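Distthorpe Lantern Procession: progress report to the Golob Fund
Friday, March 21, 2025

Dear friends at Golob,

Winter has been long and damp in Distthorpe, but the procession is coming along beautifully, and we do want you to know how much your support has meant to all of us. We now have 598 walkers signed up, and 13 guilds and street clubs will carry their old banners, including the bakers, who had sat out the last few years and were (I think) missing it terribly!
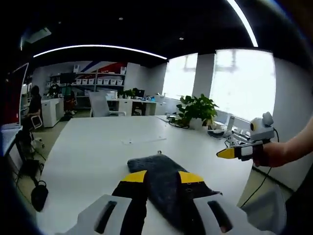 A dark gray towel on the white table.

The route has been settled with the town. We'll start at Mekitz Square, go down past the mill and finish at the Casunen bridge, where the drummers will be waiting. The steep lane behind the church is out this year, and the older walkers have been very kind in telling us they approve.

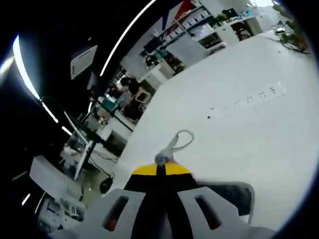

Money is holding up nicely too. The brass band has agreed to last year's fee, and we've set aside enough to repair up to six of the big lanterns. The one real worry is the giant's costume, whose left sleeve needs new lining before he can wave at anybody. We hope to have that done in April, and will write again once the dress rehearsal is behind us.

With warm thanks,
The Distthorpe Procession Office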